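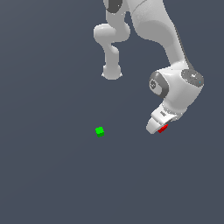 Robot arm, rendered view, dark gray background

Datasets > Paleontology > Fish > Ploltden Otoliths

We use cookies to remember your download settings. By continuing to browse you accept this. Manage cookies

Ploltden Otoliths, version 2

README

Measurements and identifications for 884 fossil fish otoliths (ear stones) from the gray clay at Ploltden pit. Each row in the main table is one otolith. The material was picked from bulk samples and is stored in the Plendico teaching collection. Maintained by Somtochukwu Edet.

If you used version 1, read the section on changes before you mix the two. The row order is different and so are some of the names.

What is in the download

otoliths.csv - the main table, one row per specimen
samples.csv - one row per bulk sample, with bed and sieve mesh
names.csv - every name used in the main table, with the older name where there was one
outlines.zip - traced outlines as plain text coordinates, for the measured specimens only
notes.txt - picking notes typed up from the paper sheets, spelling left as written

All tables are comma separated, UTF-8, with a header row. Missing values are blank. Version 1 had a mixture of blanks, dashes and zeros in the length column, and the zeros caused trouble for at least one person plotting growth curves.

Columns in otoliths.csv

specimen_id: the number on the slide. Do not strip the leading zeros.
sample_id: links to samples.csv.
side: L, R or blank. Blank means the side could not be told, usually on worn pieces.
family: filled in wherever a family could be given.
genus: filled in for 348 specimens.
length_mm: greatest length, along the long axis.
height_mm: greatest height, at right angles to length.
thickness_mm: often blank. Thickness was only taken when the specimen could be turned on edge without risk.
wear: fresh, slight, heavy. See below.
broken: yes or no. A chipped rim counts as no if both main measurements could still be taken.
remarks: free text.

There is no species column. Some workers will be comfortable taking the cod relatives further than we have, and the outlines should help with that. We left open names such as "Gadidae indet." in the family and remarks columns.

How the samples were taken and picked

Clay was dug from a cleaned face, dried, soaked in warm water and washed through sieves. The harder lumps went through the same steps again. Residues were dried overnight and picked under a low-power microscope with a damp brush. Shell bits, shark teeth and foraminifera were put aside in separate tubes and are not part of this release.

The lower bed was sampled more heavily than the upper bed. The upper part of the face was slumped for most of the season and only the east end could be reached. Anyone comparing the two beds should correct for the amount of clay washed, given in samples.csv as dry weight.
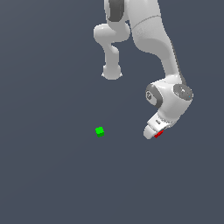 White robot arm with gripper, computer rendering

Measuring

Length and height are available for 384 specimens. The rest are too broken, or too small to be placed reliably in the same orientation twice. Measurements were made in Kasteo from calibrated images, inner face up, with the front end to the right. Left otoliths were mirrored before tracing, so all outlines run in the same direction. If you need the original orientation, flip any outline whose specimen is marked L.

A second person remeasured a subset without seeing the first set of values. Where the two disagreed badly the specimen was pulled and done again, and the final value is the one in the table. The first values are kept in notes.txt under the specimen number.

Wear grades

Fresh means the groove on the inner face is sharp along its full length. Slight means it can be followed but the edges are soft. Heavy means it is interrupted or gone. Grading was done by eye and will not match other people's grades exactly. Heavily worn otoliths are under-identified in this dataset, which lowers the apparent share of thin-shelled groups that wear quickly.

Known problems

- Tiny otoliths are missing below the finest mesh. Do not read the size distribution as a real one at the small end.
- Left and right otoliths from the same fish cannot be matched, so specimen totals are not fish totals.
- A few slides from the Ajayi gift have no bed recorded. They carry sample_id "AJ" and should be left out of anything to do with position in the section.
- Some gobies may be hiding among the small round pieces listed without a family.

Changes from version 1

Names were brought into line across the table and names.csv was added. Outlines are new. Blank cells replace all other signs for missing data. Two columns for slide color and drawer were dropped. The Ajayi material was not in version 1 at all.

Use and citation

Free to use for research and teaching, with credit. Please cite as: Edet, S., Ploltden Otoliths, version 2, Plendico collection. Loans of specimens are possible for short visits but slides are not mailed out. Corrections to identifications are welcome - send the specimen_id, the proposed name and a line or two on why. They are gathered up and checked against the slides each November.

Get new dataset releases by email. Enter your address to join the newsletter.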